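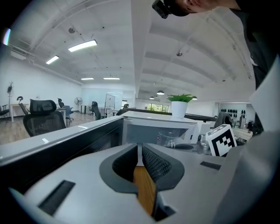

Page last changed: 28 April 2024

Figure 2. Desk partition with a light top rail and a dark fabric face. A potted plant stands on the white desk unit behind it.

4. Partitions, plants and the edges of a workplace

4.1 Low partitions in the Zeldale offices

The low desk partition is the most common divider in the Zeldale offices. It is usually gray, it usually has fabric on at least one face, and it is rarely mentioned when people describe their office to a visitor. Figure 2 shows the general type. In our interviews the word "wall" was used for it only by people who had worked in private rooms before. Others called it the screen, the divider, or just "the gray thing."

The furniture records kept by Mestamus, which leases the building, list 3282 separate items for the floors we studied. Partitions are entered under the same code as shelving, so they cannot be separated out without reading each line. We did this for the north floor only. The south floor was refurnished in February, while the interviews were still going on, and its records were not complete when we asked for them. What follows is therefore weighted toward the north floor, and the difference should be kept in mind when reading the tables in Section 5.

Staff on both floors said that the height of the partition mattered more to them than its length. A partition that blocks the view of a seated neighbor's face was accepted almost everywhere. One that blocks the view of the aisle was not, and people seated behind these tended to move their chairs back from the desk until they could see who was coming. Several had done so for years and noticed it only during the interview. The facilities team had recorded the same habit as a complaint about chair casters wearing out the carpet.

4.2 Plants as markers

Potted plants were placed by staff and were not part of the furniture plan. The lease neither allows nor forbids them. We expected them mostly on window sills, where the light is best, but many stood on storage units and other surfaces next to a partition, well back from the glass. When asked, people gave two kinds of answers. Some talked about the plant itself: it had been a gift, or it had been brought from a previous desk. Others talked about the spot. A bare surface beside a partition soon collects other people's folders and cups, and a plant keeps it clear.

The second group is the more interesting one for our purpose. A plant is hard to object to, and it is awkward to move without asking. One payroll clerk said she would shift a stack of paper without thinking about it but would look for the owner before she touched a pot. Similar remarks came up in the Mustimano study of shared kitchens, where a plant on the counter was treated as more permanent than the coffee maker beside it.

Watering followed the same lines. Plants near the edge of a team's area were watered by people on both sides of the partition, often too much. Plants in the middle of an area were watered by one person and dried out during vacations. We did not record the health of the plants in any regular way, and the notes we have depend on who was taking them.

4.3 Small items left on shared surfaces

Surfaces close to a partition also hold small containers, lids, tins and supplies. We left these out of the main coding scheme. Their owners could seldom be found, and the same item was sometimes claimed by 2 people. The Obi protocol, which we used for the first round of visits, asks the observer to enter each loose object by type and distance from the nearest seat. In a furnished office this took too long and produced long lists with little in them that could be compared between floors. For the second round we entered only objects that a staff member named without being asked.

This change makes the rounds hard to combine. Where Section 5 reports on both, it uses partitions and plants only. The full entries from the first round are kept with the floor drawings and can be read alongside them, though the desk numbers on the south floor no longer match.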